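How do I get the smell of fried onions out of my kitchen?

I cooked for my sister's birthday on Sunday and went through a mountain of onions, and now the whole downstairs still smells like a diner. I've had the windows open, I washed down everything I could reach, even the tray by the sink got a scrub. My place is small and the kitchen opens right into the living room, so there's no door to shut. What works on this? I don't want to just spray perfume over it. 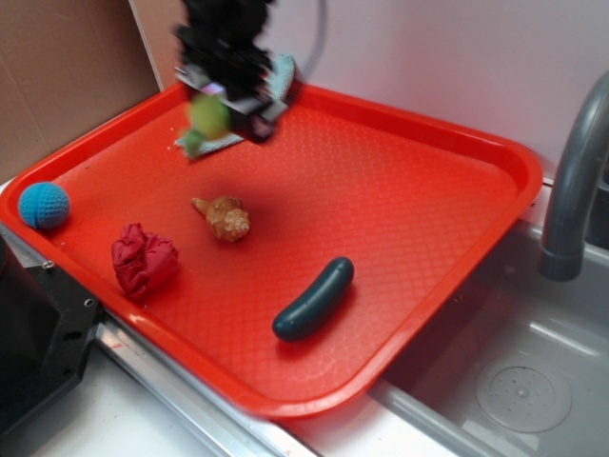

Krisztina Jakab
Wash your curtains! Everybody scrubs the counters and forgets that the smell is sitting in the fabric. Curtains, dish towels, couch throws, the coat you left hanging over the chair, all of it goes in the wash. I did 11 years in a rental with the same layout as yours (kitchen and living room in one) and it was always the couch throws. After that, pull the grease filter out of your range hood and soak it in the hottest water you can stand with a good squirt of dish soap. Mine was disgusting the first time, I had never once taken it out. If yours is the charcoal kind you can't wash it, you have to buy a new one.

Réka Vass
Agree on the filter. I'd also simmer a pot of water with some white vinegar in it for a while, lid off, window cracked. It smells like pickles for an hour and then it's gone, and most of the onion goes with it. Don't walk off and let it boil dry like I did.

For next time, put the hood on before the pan gets hot and leave it going a while after you're done. And take the trash out the same night, the skins and ends stink more than you'd think.

dukudov7
Bowl of baking soda on the counter overnight. Did nothing for me with fish but my mom swears by it. Or just bake some cookies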